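Laundry tips I stopped believing, and the few I kept

Every laundry tip gets passed along by someone who has never tested it. I include my own mother in this, and the woman at the dry cleaner, and most of what I used to print in this column. Over the winter I went through my folder of clippings and reader letters and tried the ones I could try at home, with a top-loading washer, hard water and a pile of shirts I didn't mind ruining. My notes follow. Where I have no idea, I say so.

Vinegar in the rinse

People write to me about vinegar more than anything else. It softens, it brightens, it sets color, it cures the washer of smells. I did half a cup in the rinse for a month of towels and left it out the next month. The towels felt the same to me. My neighbor Orla Rafferty took a vinegar towel and a plain one home without knowing which was which and picked the plain one as softer. One towel proves nothing, I know, but neither does a jar of vinegar with a ribbon on it. Some washer manuals warn about acid and rubber seals, so read yours before you pour.

As for setting dye: a new red shirt that bleeds in plain water bled in vinegar too. Wash it alone until the water runs clear. It's dull advice and it works.

Salt for new jeans

Same story. I soaked one leg of an old pair of cutoffs overnight in salt water and the other in tap water, and could see no difference on Sunday morning or at any time after. Turn jeans inside out, wash them cold, wash them less.

Tennis balls in the dryer

Fine for down jackets and pillows, where the filling clumps and needs knocking apart. For ordinary loads I hear a lot of thumping and the clothes come out when they come out. Madhu Mathur wrote in to say her wool balls cut the drying time by a third. I asked if she had also started drying smaller loads. She had.

Ice cubes with the wrinkled shirt

The idea is that you toss in a few ice cubes, run the dryer hot, and the steam takes out the creases. A damp washcloth does the same job and doesn't rattle. Either way it only helps if you pull the shirt out the minute the drum stops, and if you were the kind of person who did that you wouldn't have the wrinkles.

Steaming printed T-shirts

I was sure a steamer was a gadget for people who own too many gadgets. I've come partway around. On a cotton tee with a big graphic it saves you from the worst laundry accident there is, a hot iron dragged straight across the print. But the claims on the boxes are silly. The SUPOR I bought promises a crisp finish "in seconds," and a thick hem that has been folded over in a drawer takes a good deal longer than that, with a lot of smoothing by hand.

What I do now: turn the shirt inside out if the print feels rubbery or thick, lay it on something padded that can take heat and damp, pull the hem straight before any steam goes near it, and work on the plain fabric first. Let the shirt cool flat before you fold it. Check the care tag too, as some prints shouldn't have heat on them at all.

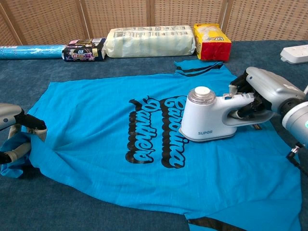 Hair spray on ink

It used to work, when hair spray was mostly alcohol. A lot of it isn't anymore, and what you get is a sticky ink stain. Rubbing alcohol on a cotton ball, with a rag underneath, got most of a ballpoint line out of a white pillowcase for me. It did nothing for marker. Try it on an inside seam before you try it on anything you like, and keep it away from acetate.

More detergent for dirtier clothes

Up to a point, yes. Past that point you are washing soap into your towels. The lines inside the cap are hard to read and I don't think that's an accident. I've been using Tretus liquid at a little under the lowest line, and for a normal load I can't tell it from a full cap. Work clothes with real dirt on them get the full amount and a longer cycle.

If your towels feel stiff or smell sour as soon as they get wet, run them once hot with no detergent and look at the water. Mei-kuen Huang tried this after reading an earlier column and sent me one line back: "There were suds for the whole cycle."

Freezing jeans to kill the smell

No. They come out cold and smelling of jeans. Mine also smelled slightly of peas.

Chalk on grease spots

This one I kept. Rub plain white chalk into a fresh grease spot, leave it ten minutes, brush it off, then dab on dish soap and wash as usual. It is probably the dish soap doing most of the work. I still use the chalk because it shows me where the spot is once the shirt is wet.

Still on my list are the aspirin soak for yellowed collars and black tea for faded black cotton. If you've tried either one and kept a piece back to compare, I'd like to hear from you.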